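Minutes - Jadoon Trading, packing and stationery meeting, July

Present: Uzma Shaikh (chair), Mohsin Ghauri (notes), packing bench, two from the shop. Apologies from accounts.
Started 4.10, late, lift out again.

1. Last minutes
Agreed. One correction, the Prostow order was for card sleeves, not card boxes. MG to amend the copy in the folder.

2. Stock on shelves
Count done before the meeting. 712 display folders left, all sizes together. Uzma surprised, thought we were nearer to running out. Most of that is the big size, which is slow. Small ones going fast, schools again.
Clusta can do another 1000 but want the order in before they shut for their fortnight. Price the same as last time if we take the lot. Long chat about where they'd go. Back shelves full of ring binders noone has asked for in months. Shop to mark the binders down and clear two bays.
ACTION: Uzma to ring Clusta. Shop to clear bays.

3. Prostow invoice
Came to £2921, should have had the carriage taken off. They say it was agreed by phone, MG has no note of it. Accounts to chase. Don't pay till sorted.

4. Returns
Mostly creased covers and a few where the fold has split at the top. Uzma thinks the creasing is from folders going in the carton upright with nothing behind them. Bench say it's the cartons, too tall, everything slides down in transit. Both probably right.
Agreed: flat from now on. Card top and bottom of each stack. Trial the shorter Vemon carton for the small size, keep the old one for the big size untill used up.
Customer in the returns pile who sent hers back with all the paperwork still in it. Shop to ring her, it's been sat there long enough.

5. Bench routine
Went on a bit this one. Everyone doing it differently. Some open every folder, some only look at the front. Settled on:
Open flat on the tabletop. Look down the fold. Look at both sides. Run a finger round the border for nicks. Close, wipe if marked, onto the stack.
Anything doubtful goes in the seconds box, don't stand there debating it.
Labels after checking, never before. We had a whole stack labelled then pulled apart last month and it took most of a morning.
Question about small bits (corner stickers, inserts, spare labels). Keep them in a divided tray behind the work so there's room in front to open things out. Bench asked for a second tray. Uzma fine with that, petty cash.

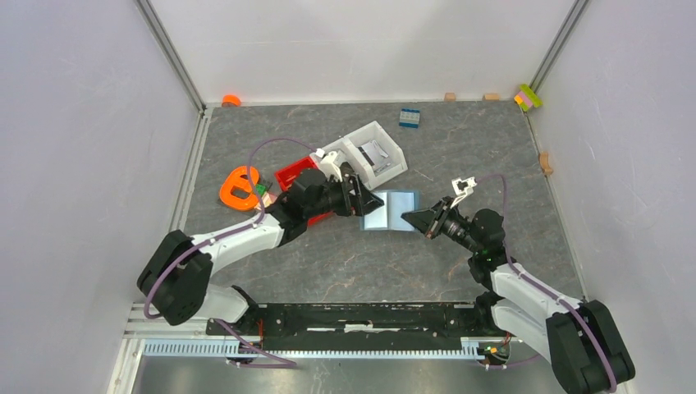

Item 5: folder open on the tabletop, white divided tray behind.

Bench also asked whether inserts go in the left or the right. Left, has always been left. MG to put it on the sheet by the door as the old sheet has gone.

6. Seconds
Box is full. Offer to staff first, then put out in the shop at half price. Not to be mixed back in, this happenned in spring and we got letters.
Uzma wants a line drawn between a second and a reject. Agreed a light mark on the outside is a second, a split fold is a reject. Rejects in the bin same day.

7. AOB
Tape guns. Two missing, one broken. MG to order, the decent ones this time.
Radio. Left for next meeting.
Shop asked if the kettle can move back to the front. No strong feelings. Try it.
Vemon rep wants to come in with samples. Fine but mornings only, and not on a delivery day.

Actions
Uzma - Clusta order, petty cash for tray
MG - amend minutes, insert sheet, tape guns, Vemon rep
Shop - clear two bays, mark down binders, ring customer re paperwork
Accounts - Prostow carriage
Bench - flat packing from tomorrow, report back on shorter cartons

Finished 5.25. Next meeting after the Clusta delivery, Uzma to send round a time.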